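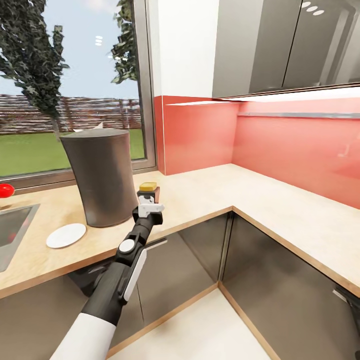

Moving kitchen clearing to a robot arm: task set-up and staff handover

Applies to: Vivon 2, staff kitchens and small catering areas

The procedure covers the transfer of routine clearing and wiping in a workplace kitchen from cleaning staff to a mobile arm. It assumes that the kitchen has already been modelled in simulation and that the arm has not yet been installed. The worked settings come from the Tarardale site, where the change affected 7 members of the cleaning team.

Before you start

You will need the kitchen model, the current cleaning rota and a written list of what staff do in the room on a normal shift. Managers' lists tend to leave out small jobs such as turning a container so that its lid can be reached, or moving fruit away from the sink before wiping. Ask the people who do the work to write the list themselves, in paid time, and allow a full shift for it.

Step 1. Divide the list

Mark each job as robot, person or shared. A job is shared if the arm can do part of it but a person must finish or check it. At Tarardale, picking up light items from the worktop was marked robot. Emptying the fridge was marked person. Wiping near the sink was marked shared, as the arm could not judge whether a surface was clean.

Do not mark a job as robot on the strength of a supplier's film. Leave it as person until it has passed step 3 in your own model.

Step 2. Set the worktop limits

Open the kitchen model in Vivon and draw the reach limit along the front edge of the worktop. Draw a second limit around anything the arm must not touch. Glass, taps and wall rails should all be inside a keep-out area, even where the planned path does not go near them.

Set the approach height for each item type. Soft items need a lower closing force than plates, and the default force is too high for both. Save the settings under the room name so that the same values are not loaded for a different kitchen.

Step 3. Run the trials

Run each robot job with the items in varied positions. The Tarardale set came to 3,019 trials. Record every failed grasp, every contact with a cabinet front and every item dropped. Sort the failures by cause before changing anything; if you alter the force and the approach height together you will not know which one mattered.

Include floor-level runs. Dropped items end up there, and the arm has to lower the gripper beside cabinet bases without touching them. Check the changes of floor surface as well, as a wheeled base may behave differently on each. If the item cannot be found within the search time, the arm should raise the gripper, stop and call a person.

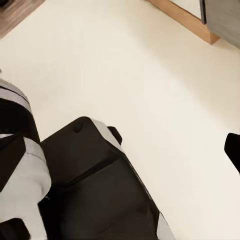
A reader asks who answers that call, and points out that if it is always the same cleaner, the robot has not removed a job from her shift but has added interruptions to it. The point is a fair one. Calls need a named post on the rota for each shift, and the time spent on them should be logged as work. At Tarardale, calls took roughly 2 hours a week at first, none of which had been allowed for in the original plan.

Step 4. Rewrite the rota

Take the robot jobs out of the rota only after the trials have passed and the arm has worked in the real room alongside the existing shift. Add the following entries:

Answering stop calls
Checking shared jobs
Cleaning the gripper fingers
Resetting items the arm cannot place
Reporting faults

Give each entry a time allowance. If the total is greater than the time removed, return to step 1 and move some jobs back to person.

Step 5. Agree the terms of the change

Changes to duties should be in writing before the arm is switched on. State whether hours, grade or start times will alter. Staff who take on fault reporting will need training, and the training should be given on the model first, where mistakes cost nothing. State also what the arm's sensors record, how long the recordings are kept and whether they can be used in assessing staff. Tarardale's agreement rules out that last use.

Every person on the shift must be able to stop the arm without asking permission. No stop should be counted against anyone.

Step 6. Review

Hold the first review after one month of live running. Compare the fault log with the trial record. Causes that appear in the log but not in the trials should be added to the model and run again. Typical ones are wet surfaces, bags left on the floor and people reaching across the worktop while the arm is moving.

Bring the original job list to the review and let the team amend it. Where a job has moved back from robot to person, restore its time allowance on the next rota.

Related pages

Delolent gripper: cleaning and finger replacement
Importing a room into Vivon
Stop-call log template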